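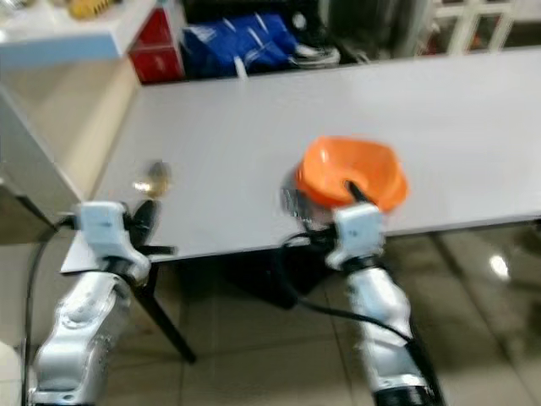 The question I get most from readers is whether a machine can tidy a kitchen yet. My usual reply is that it depends on what you mean by tidy, and on how long you are prepared to wait. Moving crockery from one place to another is the least glamorous part of the job and still the part I would test first. Take an orange plastic bowl near the front edge of a table, with one black finger hooked inside it. A person would pinch the rim between thumb and forefinger and think no more of it. With a rigid finger the wall of the bowl is a thin, curved target, and a small error in height puts the fingertip against the bottom or over the top. Plastic is forgiving of this. Stoneware is less so.

I have been keeping a log of bowl transfers since June, using the same five tasks each time: lift, move, stack, unstack, put away. Of 178 attempts, 47 needed a hand from me. Most of those were stacking. Lifting one bowl from a clear surface is close to solved, provided the bowl is light and has a flared rim. Unstacking two bowls that have stuck together is not close at all, and I have stopped pretending that the next software update will fix it.

Wakana Sakai wrote to me after the last post to argue that I was being unfair, as the second arm ought to hold the lower bowl down while the first one lifts. She is right in principle. In practice both arms then want the same patch of air above the table, and the planner spends its time keeping them apart. I tried her method 15 times. It separated the bowls on 3 of them. The remainder ended with both bowls in the air or both on their side.

Shiny things are the other complaint. Anything metallic with a bright highlight on it gives the depth estimate trouble, and the highlight moves when the head moves. I now dim the ceiling light before a run, which helps more than I would like to admit in a post about autonomy. A glossy floor is a nuisance too, though only when something has been dropped on it.

For comparison, the fixed cell at Prilosis in Astden handles trays all day without any of this fuss. The trays are identical and arrive at the same spot. My kitchen does not work like that – the bowls turn up wherever the last person left them, generally with a spoon inside.

Spoons are next. I have ordered a softer set of fingertips and will rerun the stacking task with those before I change anything else.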